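Home | Projects | Staff | Reports | Contact

Design and Trial of a Spelling App for Early Primary Students

Final project report
Educational Software Stream
Authors: Ebony Sutcliffe, Mitali Hettiarachchi, Mizanur Siddiqui
Supervisor: Nazma Haque
Submitted 7 November 2020

1. Background

Stistham is a spelling practice app for children in their first three years of school. It runs on tablets and on low-cost laptops with a touch screen. The project was proposed by Anathi Matlala of Parnport Primary School, whose staff had been using printed word lists and wanted a digital version that could be changed by a teacher without help from a developer.

Existing apps reviewed at the start of the project fell into two groups. The first group used a fixed word list, usually with American spelling. The second group allowed custom lists but gave the child no spoken prompt, so the word had to be shown on screen and then hidden. Neither suited the school. Its program groups words by sound pattern, and teachers change the groups from one week to the next.

The brief therefore asked for three functions: an editable word list, a recorded voice for each word, and a record of errors at the level of the letter. A fourth function, picture prompts, was added after the first meeting.

2. Scope

The app covers single words of up to eight letters. Sentences, punctuation and handwriting recognition were left out. Letter tracing was considered, but the school already had software for it.

The word bank holds 196 words in Australian spelling. Each word has a text entry, a sound file, a pattern tag and, where the word is a concrete noun, a picture prompt. Words such as "because" and "which" have sound only.

3. Method

3.1 Platform

The app was written as a web application that stores its data on the device. A network connection is needed only at installation and when a teacher publishes a new list. This was a firm requirement, as two classrooms at the school have poor wireless coverage.

The interface was built on Gultivine, the small layout library used in our second-year unit. It was chosen for familiarity. It handles touch input well but has no built-in support for dragging one element onto another, and this part had to be written by hand. The drag code took longer than any other single part of the build.

3.2 Word bank

Words were supplied by the school as a spreadsheet. Mitali Hettiarachchi checked each entry for duplicate spellings and assigned the pattern tags. Several words belong to more than one pattern. "Bottle", for instance, could be filed under double consonants or under the "-le" ending. The first version of the database allowed one tag per word and had to be rebuilt with a separate tag table.

The groups in the final bank are short vowels, long vowels with silent e, consonant blends, double consonants, "-le" endings, and common irregular words. The household set draws on all of these and is used mainly for revision.
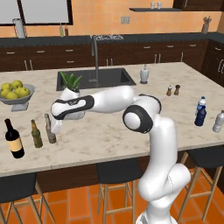
Figure 1. Kitchen, used with the household set: "bottle", "label", "arm".

3.3 Sound recording

Recordings were made in a small meeting room with one USB microphone. All words were read by the same speaker at an even pace, twice each, and the clearer take was kept. Files were trimmed to leave a short silence at each end and were levelled to the same volume.

Words with a final "t" or "d" were the most difficult. On the built-in speaker of the school's tablets the final sound was often lost, and "bed" and "bet" could not be told apart. These words were recorded again with a stronger final consonant, and a short carrier phrase was added in the form "bed – the dog is on the bed". The phrase plays when the child taps the speaker button a second time.

3.4 Activity design

A session consists of 5 words from the current list. For each word the app plays the recording, shows the picture prompt if there is one, and displays a row of empty boxes with a tray of letters underneath. The child drags letters into the boxes. The tray holds the correct letters and up to three others, chosen from letters commonly confused with those in the word.

When the last box is filled, the app checks the word. Correct letters stay in place. Incorrect letters slide back to the tray and the child may try again. After a second incorrect attempt the word is shown in full for three seconds, and it is then placed at the end of the session.

There is no timer and no score. An early prototype awarded stars, but children in the first test compared star totals and began tapping at random to finish sooner. The stars were taken out and replaced with a plain progress bar.

3.5 Teacher view

The teacher view is protected by a four-digit code. It has a list editor, a class summary and a page for each child. The page shows each word attempted, the letters placed at each attempt, and the pattern tag of the word. Results can be exported as a plain spreadsheet. No names are stored – each child is identified by a number that the teacher assigns.

4. Trial

The trial began in March with one class at Parnport Primary School and was moved to home use part of the way through. Parents were sent a link and a one-page guide. Data from the home period were exported by each family and returned to the teacher by email, who removed the addresses before passing the files to the project group.

The local database was set to keep the most recent 1,000 letter placements on each device and to discard older ones. This limit was adequate in the classroom, where results were exported often. At home it was reached by several of the more frequent users before their first export, and their early results were lost. The limit has since been removed.

A second set of picture prompts was introduced for the home period, with more words per picture. 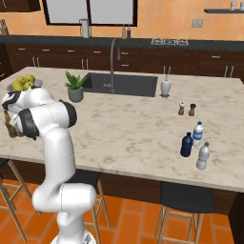 Figure 2. Kitchen, second view. Target words: "sink", "tap", "plant", "bowl", "tiles".

5. Results

The figures returned from home use are incomplete and no statistical claim is made from them. The following points are drawn from the classroom period and from comments by the teacher and parents.

Most errors fell on vowels in the middle of the word. Errors on the first letter were rare. Where they did occur, they were nearly always a reversal of "b" and "d". The error record made this easy to see, and the teacher reported that it was the most useful part of the app.

Double consonants were often entered as a single letter even though the number of boxes showed that another letter was needed. Children tended to fill the extra box with a vowel. Words with the "-le" ending were commonly spelled with "-el", a mistake also made by the children on paper.

Picture prompts helped with nouns that sound alike when played on a small speaker. They were less helpful where a picture contained several items, as children sometimes spelled a different item from the one spoken. In these cases the app recorded an error although the child may have spelled the other word correctly. The next version should accept the tap on an item first and then ask for the spelling.

The drag action was reliable on tablets. On laptops with a trackpad it was poor. Younger children could not hold the button and move at the same time, and several parents asked for a tap-to-place option. This was added in the last build and has not been tested with a class.

6. Problems during development

The list editor was the source of most faults. A teacher could save a list containing a word with no sound file, and the session would then stop at that word without a message. The editor now marks such words in grey and will not publish the list until a recording is added.

Version control was poorly managed in the first half of the project. Two members edited the word bank at the same time and one set of tags was overwritten. Mizanur Siddiqui restored it from an exported copy. After this the word bank was kept as a text file under the same version control as the code.

The Wickramasinghe test suite, written by an earlier student group for a reading app, was adapted for the activity screens. It checks that each letter in the tray can be reached and that the boxes match the length of the word. It does not test sound playback, and all recordings were checked by ear.

7. Further work

The following items remain open:

– Test tap-to-place input with a full class.
– Allow teachers to record words within the app.
– Separate true spelling errors from errors of item selection in the picture activity.
– Add a larger type setting. The current letter tiles are too small on the older tablets.
– Provide a printed summary for parents.

The source files, word bank and teacher guide have been given to the school on a USB drive. Requests for changes to the word bank should be sent to Ebony Sutcliffe through the department office.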